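# Chapter 7: Pricing and Selling the Hotel Room

## 7.1 The Room as a Product

A hotel room differs from most goods in one respect that governs everything in this chapter: it cannot be stored. A room left empty tonight brings in nothing tonight, and the loss cannot be made up tomorrow by selling the same room twice. Furniture, linen and bottled water can wait on a shelf for a buyer. A night's stay cannot. Economists call such a product perishable, and the term is used in that sense throughout this book.

The second feature is fixed supply. A property with 192 rooms has 192 rooms in the busiest week of the summer and in the quietest week of February. Adding a wing takes years and a great deal of borrowed money. In the short run the manager must therefore work with price, with the terms attached to that price, and with the choice of guests to whom rooms are offered.

The third feature is cost. Most of the expense of running a hotel is incurred whether guests arrive or not. Loan payments, property taxes, insurance and the wages of salaried staff continue through the low season. The added cost of one more occupied room is small by comparison and consists mainly of housekeeping labor, laundry, utilities, supplies and any commission owed to a booking agent. Students should be able to separate these two classes of cost before moving on to Section 7.3, where the lowest acceptable rate is calculated.

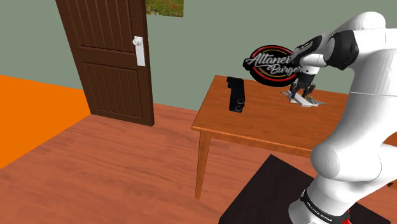
A low added cost does not mean that any rate above it should be accepted. Guests compare what they paid, and a guest who has paid the full rate may object on learning that the next room was sold for much less. Repeated deep discounts also teach regular customers to wait. The short-run gain from filling one more room must be weighed against its effect on the rates the hotel can charge next season.

## 7.2 Opening Case: The Sincombe Hotel

The Sincombe is a resort hotel of 192 rooms on a stretch of coast served by one regional airport. For many years it published two rates, one for summer and one for the rest of the year. Tour operators received a fixed discount from both. Rates were set each autumn and were not changed until the following autumn.

When Matilde Meireles became general manager, she asked the front office for a record of every request the hotel had turned away in the previous year. No such record existed. The reservations desk noted the bookings it accepted and kept nothing on those it refused. Under her direction the staff began to log each refusal with the date of the call, the nights requested, the number of guests and the reason the request was declined.

At the end of twelve months the log held 2,219 entries. The revenue manager, Henok Araya, sorted them by requested arrival date and by length of stay. Two patterns emerged. Most refusals fell within a short part of the summer, when the hotel was full at a rate that had been fixed many months earlier. A large share of the refused requests were for stays of a week or longer, and had been declined on account of a single fully booked night in the middle of the stay.

The hotel had been selling those middle nights to guests who stayed only once. Each sale appeared sound when made. Taken together, they blocked longer stays worth considerably more.

Araya proposed two measures. The first was to divide the year into more than two rate periods and to review each period's rate as its dates approached. The second was a minimum stay on the nights in highest demand. Etenesh Woldegiorgis, who headed the sales department, supported the first measure and opposed the second. In her view, a minimum stay would turn away business travelers who used the hotel in every season and whose loyalty did not appear in a log of refused calls. 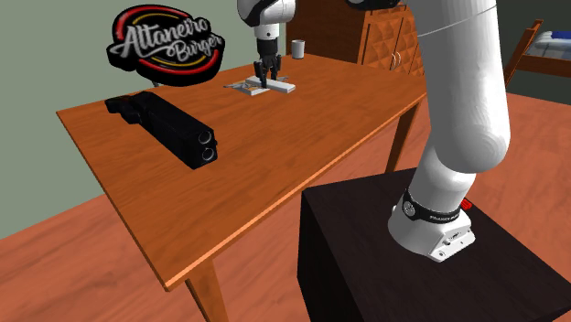
The measure that was adopted represented a compromise. A minimum stay of 4 nights was applied to the peak dates only, and 40 rooms were left outside the rule for short-stay guests with a record of repeat business. The remaining rooms were subject to the restriction until shortly before arrival, when any unsold nights were opened to all buyers.

Tour operators presented a separate difficulty. The hotel's largest partner, Bogale Travel, held a contract under which it could return unsold rooms without penalty close to the arrival date. Its contracts director, Dagim Gebreyes, was willing to accept an earlier return date but asked for a lower rate in exchange. The hotel had to decide what the earlier return was worth. We will come back to this negotiation in Section 7.5, after the necessary methods have been introduced.

## 7.3 Terms Used in This Chapter

**Occupancy rate.** Rooms sold divided by rooms available over the same period. Rooms closed for repair are treated differently by different hotels, and the reader of any report should check which method has been used.

**Average daily rate.** Room revenue divided by rooms sold. Complimentary rooms are normally left out.

**Revenue per available room.** Room revenue divided by rooms available. This measure rises when either occupancy or rate rises, and it is the most common basis for comparing hotels of different sizes.

**Allotment.** A block of rooms set aside for a tour operator or agent under contract. The date by which unsold rooms must be returned is known as the release date.

**Displacement.** The revenue given up when one booking is accepted and another must be refused as a result.

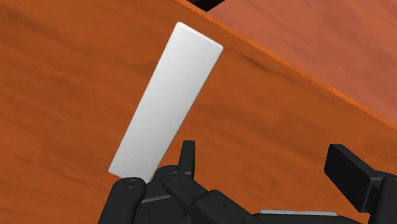
*Figure 7.1. A white rectangular block on a wooden surface.*

## Questions for Review

1. Explain why a full hotel may still be a poorly priced hotel. Refer to the refusal log in the opening case.
2. Woldegiorgis objected to the minimum stay. What records would the hotel need in order to test her objection?
3. List the costs that would change if the Sincombe sold one additional room tonight.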